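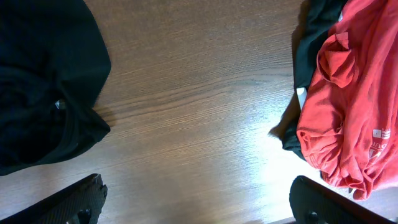
Lirnska Clothes Swap returns for its biggest season yet

Print this page | E-mail this page

20 April 2021

Ketska, the clothing reuse charity, is delighted to announce that the Lirnska Clothes Swap is coming back to the old Corn Hall, and this time it will stay open for five weeks instead of a single weekend!

Anyone can take part. Bring clean clothes you no longer wear, hand them in at the front desk and you'll be given a token for each item. Tokens can be spent on anything on the rails, whether it's a school jumper, a winter coat or a plain black T-shirt with plenty of life left in it. There is no charge to get in and no need to book for the main hall, although numbers inside will be limited and we ask everybody to wear a face covering unless they are exempt.

The last swap, held in November as a doorstep collection, went far better than we dared hope. Households in Lirnska and the villages along the river gave 899 garments, and 549 of them had found a new home before the month was out. The rest were sorted, folded and put into storage, and they will be the first things on the rails when the doors open.

"People have spent a year looking at the same wardrobe and they are ready for a change," said Đạt Cao, who runs the swap for Ketska. "We had bags left at the door with little notes pinned to them, saying where a dress had been worn or which child had grown out of the dungarees. I read every one of them. I can't wait to have people back in the hall, holding things up to the light and asking each other what they think."

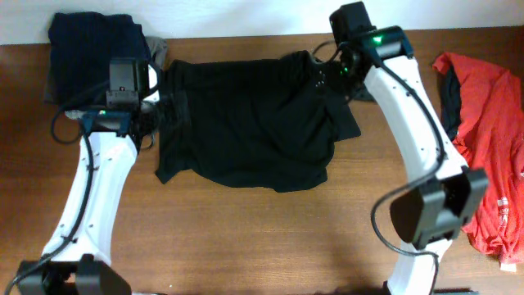
Children's clothes will have their own room this year, with sizes marked on the rails from newborn up to age 13. School uniform from all the town's primaries is welcome with or without a badge, and so are PE kits, as long as the elastic still works. Shoes can be accepted if the soles are sound. We can't take underwear, swimwear, duvets or pillows, and we would be very grateful if pockets could be emptied first (we are still trying to find the owner of a rather nice fountain pen).

New for this season is the Kokum mending table, named after the little cafe on Tanner Street whose owners have lent us their back room. Drop in with a loose hem, a missing button or a jumper with a hole at the elbow and you'll be shown how to put it right yourself. Threads, needles and patches are all provided. Sessions last an hour and places do need to be booked, either by phone or at the Corn Hall desk. Complete beginners are very welcome, and so are old hands who fancy teaching a stitch or two.

There is also a small exhibition upstairs, called La, made up of clothes lent by local families along with the stories behind them. It includes a postman's jacket worn on the hill round for most of a working life, a christening gown that has been let out and taken in for four generations, and a pair of dance shoes that went twice to the national finals and came home without a prize both times.
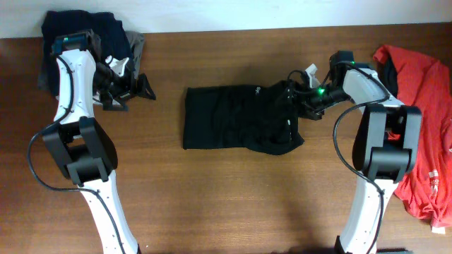

Dark clothes and knitwear are what we run out of first, so if you have work trousers, navy cardigans or grey sweatshirts sitting at the back of a drawer, please do bring them along. Small marks are fine if they will wash out. Anything that can't be worn again will be passed on as cleaning cloth or stuffing.

"Come even if you've nothing to bring," added Đạt Cao. "Everyone gets 2 tokens to start with, and the kettle will be on in the yard."

The Corn Hall has step-free entry from the market side, and a quiet hour will be held first thing each morning for visitors who would like more space. Opening times are on the noticeboard outside the hall and in the library window.

Notes for editors

Ketska collects, mends and passes on clothing in Lirnska and the surrounding villages. Interviews with Đạt Cao can be arranged through the Ketska office, and reporters are welcome to visit the hall during setting up.

Print | E-mail

Related items
Doorstep collection: thank you, Lirnska
How to get your clothes ready for the swap
Book a place at the Kokum mending table
Lend us a story: La is looking for more clothes

Get our newsletter by e-mail. You can unsubscribe at any time.

This site uses cookies to help pages work properly. By carrying on you agree to their use.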